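Ollby group plans silent walk over ferry route cuts

Hertta Pesonen has lived in Ollby for most of her adult life, and until this fall she had never organized anything larger than a birthday party. In November she expects several hundred people to follow her from the old customs house to the ferry landing, without a word spoken on the way.

The walk is meant to draw attention to the end of evening service on the Kuusisto route, the only public crossing between Ollby and the island. We spoke with Pesonen and with Heikki Manninen, who lives on Kuusisto and handles the island side of the planning, over coffee at Rilletti, the cafe across from the landing. 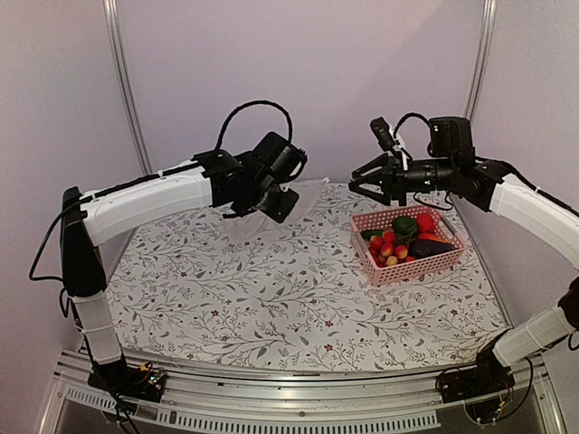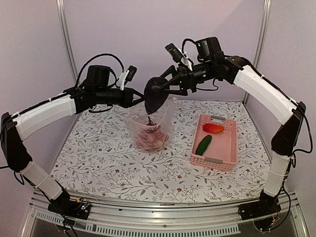

Two robot arms at a tabletop; the second picture has them with an eggplant over a clear plastic bag.

Under the schedule that took effect in September, the last boat leaves the Ollby side at 6:15 p.m. It used to leave at 10:40. The operator, Dreritz, has said the evening crossings carried too few passengers to justify the crew.

Pesonen does not live on the island, but her mother does.

"She's 81 and she's fine, she does her own wood," Pesonen said. "But I work until 5:30 across town. If the bus is late I don't get over there that night. I used to go two or three evenings a week, and now I go on weekends."

She started with letters. The first went to the ferry company in August, when the new schedule was posted at the landing. The reply came 2 weeks later and thanked her for her interest in the service. She still has it in a folder, along with a second letter that she says was the same as the first except for the date.

"I wasn't angry until the second one," she said.

A petition followed. It sat on the counter at Rilletti, at the library and in the island store, and it gathered around 1,000 signatures before she handed it in at the town offices. Kuusisto itself has far fewer people than that. Manninen said most of the names came from the mainland side.

"People over here have family out there, or a boat out there, or they clean cottages in the summer," he said. "They all use the thing. It isn't an island problem the way the company talks about it."

Manninen worked on the ferry himself for nine years, as a deckhand, under the company that held the contract before Dreritz. He says the evening boats were never full and were never expected to be.

"You'd have six people on a Tuesday kind of night in winter, sure," he said. "Then there'd be a hockey game and you'd have 40. Or somebody had been to the hospital and was coming home. You can't take the average and say that's what the boat is for."

He is careful when he talks about the crews. Several are former coworkers, and he has asked that nobody approach them with questions or signs during the walk. The landing will stay open and the 2 p.m. boat will load and leave as usual. Walkers are being asked to keep behind the painted line so that cars can get on and off.

The route is short. People will gather outside the customs house at 1:00 p.m., where there is room to stand along the wall if it rains. At 1:20 they will go down Harbor Street, past the school and the hardware store, and along the seawall to the landing. Pesonen has walked it with a stroller borrowed from a neighbor and with her mother, and she puts it at 25 minutes at her mother's pace. There is one set of steps by the seawall and a ramp on the far side of it.

At the landing, each person will set down a lantern. There will be 52 large ones, one for each week of the year, and people are welcome to bring their own. Candles in jars are fine. Open flames and paper lanterns are not, at the request of the fire department.

The silence was Manninen's suggestion. Pesonen had wanted speeches and had even asked someone to speak, and she admitted that she argued about it for most of one evening.

"I thought, what's the point of getting everybody there and then saying nothing?" she said. "Heikki said everybody in town has already heard what we have to say. He was probably right. I still would have liked one speech."

Manninen said he was thinking of a walk he remembered from childhood, after a fishing boat was lost off the north end of the island. His father carried him part of the way. He does not compare the two events and did not want us to make much of it.

"I just remember you could hear everyone's boots," he said.

At the same hour, a smaller group will walk on Kuusisto, from the store to the island pier. Anyone who wants to do both can't, Pesonen pointed out, given the schedule. The island walkers will stand on the pier when the 2 p.m. boat comes in, and then there will be soup in the hall.

Signs are allowed. The organizers ask that they be small enough for one person to carry and that they not name any employee of the company. Attendees are asked to wear something white, a scarf or a hat will do, so that the line can be seen from the water. Dogs are welcome on a leash.

The town has issued a permit for the use of Harbor Street and will close one lane. The permit cost less than Pesonen expected. The larger expense was insurance for the gathering, which together with the lanterns and the printing came to just under $2,000. Most of that was covered by a bake sale and by a collection jar at Rilletti, and Manninen put in the rest. Pesonen wants to pay him back out of anything collected at the walk, and he has told her not to.

What they are asking for is limited. They want one late crossing restored on weeknights, leaving Ollby at 9:00 p.m. or after, through the winter. They would accept a smaller boat that carries no cars. Manninen has written up a sample schedule that uses the existing crew hours by dropping a mid-morning run, and he has sent it to both the town and the company. He has had no answer from the company. The town's transportation office wrote back to say it would look at the proposal when the contract comes up for review in the spring.

"Spring is when we don't need it so badly," Pesonen said. "It's light out and half the island has its own boats in. I'd like them to look at it in the dark."

Neither of them has planned anything beyond November. Pesonen said she would go back to writing letters if nothing comes of the walk, and that she has a list of people she hasn't written to yet. Manninen has to get his own boat out of the water before the ice and has already put that off twice.

Toward the end of our conversation he checked the clock over the counter, finished his coffee and went to get his coat. It was 5:55 p.m., and the last boat was already at the landing.

Anyone who can lend a hand setting out lanterns should come to the customs house at noon. Extra jars can be left at Rilletti during opening hours.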